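Shelf Wall Backdrop, Room 5: Photo Gallery

We use cookies to remember your gallery settings and to count page visits. By staying on this site you accept this. Accept | Settings

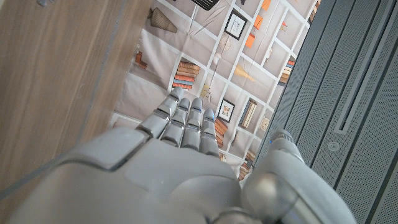 Trorar Backdrops and Room Sets, Fadevberg

Posted 23/11/2023

White shelves, printed, with a light-brown wooden surface on one side and perforated metal on the other. The shelves hold a lot of small decorative items, all of them part of the print.

The shelf wall is the backdrop we get the most requests for, so it now has its own page in the gallery. The notes cover the print, the wood, the metal panel and how the corner is set up and looked after. People who book Room 5 should read the setup part before they come in.

The print

The design is called Enis. It was drawn in-house over one winter and went to print in April. We wanted a wall that looked lived in, and real shelves were the first plan. We built one set and used it for a season. Every item had to be dusted, and every item had to go back to the same spot after a booking, which took most of a morning. A printed wall stays the way it was drawn.

The wall color is a pale greyish beige. The first proof had a colder grey, and next to wood it looked blue under the ceiling lights. The second proof was warmer and we kept it.

The cubbies are full on purpose. An early version left about a third of them bare, and people kept asking whether the job was finished. The drawing was filled in after that. Some of the items were taken from things on the office windowsill, redrawn in a simpler style.

Enis comes 48 inches tall. Two lengths can be joined side by side for a longer wall. The join should fall on one of the upright boards, where it is hard to see. We trim with a long steel rule and a fresh blade, and we always trim from the back.

The wood

Light-brown wood was picked to go with the beige. We tried a darker surface first. It made the white boards look too bright, and fingerprints were easy to see. The lighter one is more forgiving.

Wipe it with a damp cloth and then a dry one. Do not use spray polish. It leaves a film, and the film gets onto the bottom of the print when the two touch. If tape has been used on the wood, warm it with your hand for a minute and pull it back slowly at a low angle.

The metal panel

The grey panel was left over from a storage job. Perforated metal is useful next to a print because hooks and clips can go in and come out again without marking anything. It also sets off the shelves in tone, being dark grey next to their white.

Please use the rubber-tipped hooks from the drawer. The bare wire ones scratch the finish. Scratches can be touched up, but the touch-up paint dries with a shine and shows from the side.

Setting up the corner

Let a rolled print rest flat before hanging it. Overnight is best. A print that goes up straight from the tube will curl at the bottom corners, and clips only move the curl somewhere else.

Hang from the top center first, then work out to both sides. Check one of the shelf boards against a level. It is easier to see a tilt in the boards than in the edge of the sheet.

Keep lamps off to the side. The print has a low sheen, but a lamp pointed straight at it will still leave a pale patch. Soft light from overhead works well and keeps the small drawings readable.

Keep cups and anything wet at the far end of the room. A splash can be blotted if you get to it right away. Once it has soaked in at an edge, that length has to be replaced.

Cleaning and storage

Dust the print with a dry, soft brush, top to bottom. No sponges. Roll it with the printed side out, on the wide tube, and tie it loosely with the cotton tape. Rubber bands leave dents that show up across the white boards.

Used lengths go in the rack by the door. Write the design name on the end of the tube. Last year a tube marked only "shelves" was opened four times by people looking for something else.

Other designs

Muli is the plain one in the series, with a single row of boards and nothing on them. It is useful if you want to place real items in front and don't want the background to compete. It hangs the same way and is stored on the same rack.

A kitchen design is being drawn now. The tile pattern is settled, the cabinet doors are still being argued over. Proofs will be added to the gallery when they are back from the printer.

The full gallery has 2,108 photos, sorted by room and by design. Older photos of the Room 5 corner show the built shelves we had before the print. Booking forms and the price list are at the front desk in Fadevberg.

Related galleries

Muli: single-row shelf backdrop
The built shelves, before the print
Wood surfaces: light and dark samples
Perforated panels and hooks
Kitchen tile pattern, first sketches
Storage rack and tube labels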